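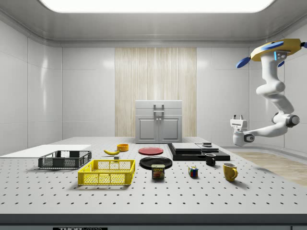

ellum_bench
My arm at home is built from a Kulkarni kit, and before it moves anything real I test every pick in the simulator. The small things work well now. My problem is the mugs. With the yellow one the handle points to the right, and my planner always wants to come down with one finger on each side of the rim, so the wrist turns almost to its limit. The black mug is worse, as the platform stands just behind it. Last night I ran 87 picks and the mugs were nearly all of the failures. Should I grip the handle instead?

Fletico
I would not take the handle. A parallel gripper on a thin handle lets the mug swing, and in the simulator you will not notice it if your friction is set too high. What value do you use?

ellum_bench
The default one. I did not touch it since December.

stolmont_shed
I disagree with Fletico. I take mugs by the handle on my own build and it is fine if you go slowly. The rim grip needs a very exact height. Mine was 2 mm too low and it pushed the mug into the table each time.

Fletico
Slowly, yes — but then he has a different problem, the cycle time. And yours is an enamel mug, if I remember your old thread.

stolmont_shed
It is enamel, correct. I still say try it.

ellum_bench
I lowered the friction and ran 16 more with the rim grip, only one finger inside the mug this time. The wrist is much calmer. For the black mug I will approach from the front side, away from the platform. The handle I can test at the weekend.

Fletico
Please post the joint limits also, the file in the kit had wrong ones for the wrist.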